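Gallery Wall FAQ

Ever since I filled our stairwell with frames, my inbox has been full of questions, and I love it! I finally sat down and put the ones I get most in one spot.

How many frames are on your stairs?
29 right now. I started with 13 and it looked a little lonely, so I kept adding. The wall is never finished, and that's my favorite part!

How high should I hang everything?
On a flat wall I put the middle of the whole group 66 inches from the floor. We're a tall family, so go lower if you aren't. On stairs, measure up from each step and keep that number the same as you climb — your eye follows the slope and it all falls into place.

Do the frames have to match?
Mine don't! I have black, gold, raw wood and one bright green one from a yard sale. What I did keep the same is the mats. They're all the same soft white, and they calm everything down so much.

How far apart do they go?
Two inches, give or take. I cut a scrap of cardboard to that width and used it as a spacer, which saved me a ton of measuring.

Where do you get your frames?
Thrift stores first, always. For odd sizes I order from Hamine, and the three big ones at the bottom of the stairs are from Dulico. I buy the lightest ones I can find, since everyone in this house takes those stairs at a run.

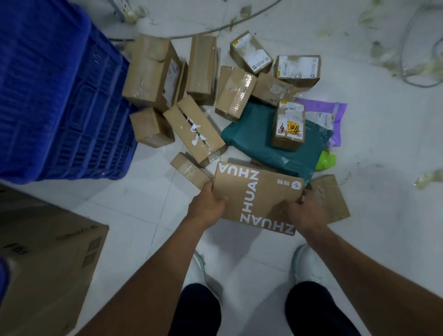

Flat box in hand, with more parcels on the floor.

How do you plan the layout without making a hundred holes?
Paper! Trace every frame onto kraft paper, cut out the shapes and stick them up with painter's tape. Leave them there for a few days and walk past them in the morning and again at night. I moved mine so many times. When you're happy, hammer the nail right through the paper and tear it away.

Can I do this in a rental?
Yes! My sister used adhesive strips for her whole hallway. Check the weight limit on the package, wipe the wall with rubbing alcohol and give it time to dry before you stick anything up.

What did the whole thing cost?
I spent $40 on the first batch, nails included. The Dulico frames came later and were my one splurge.

Who did the bird prints?
Grethe Overgaard, and I could talk about them all day. She prints them by hand and each one comes out a tiny bit different. I have the heron and both of the wrens.

What color is the wall?
It's a warm gray left by the last owners, and I've never found the can. The closest match I've come across is a Michalski sample called Oat Shadow.

Do you glue the backs so they stay straight?
No glue. I put a little ball of poster putty behind each bottom corner and they stay put, even when the kids slam the door.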